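Reading time: 2 minutes

Reusable cup

A reusable cup is a drinking cup made to be washed and used many times. Most are plastic, though steel, glass and enamel are common too. They are sold for picnics, children's meals, canteens and outdoor events.

Plastic cups are mainly moulded from polypropylene, which is light and does not break easily. Clear and tinted versions are often made from stiffer plastics, and these tend to scratch sooner. Stacking cups have a slight taper and a small ledge inside, so that one does not jam in the next.

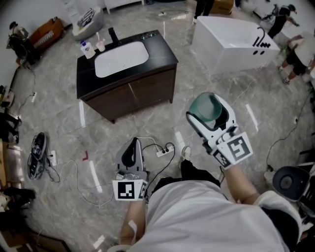

Why do plastic cups turn cloudy?
Fine scratches from scrubbing and stacking scatter the light, and hard water leaves a film of lime on top. The film comes off with vinegar - the scratches stay.

Deposit schemes

At festivals and sports grounds the buyer often pays a small deposit, returned when the cup is handed back. The Lanik summer fair began its scheme in September with 600 cups and later bought 3000 more. The organiser, Yavuz Eren, reported that about 48 were missing after the first weekend, mostly kept as souvenirs.

Care

Cups should be dried fully before stacking. Dark drinks such as tea can stain the inside, and a paste of baking soda removes most marks.

See also: Beaker, Tumbler, Tableware

Last edited 10/22/21 by Shabani Mwakyusa

We use cookies to remember your settings. Accept | Manage

Contact | © Barkosden Reference | Back to top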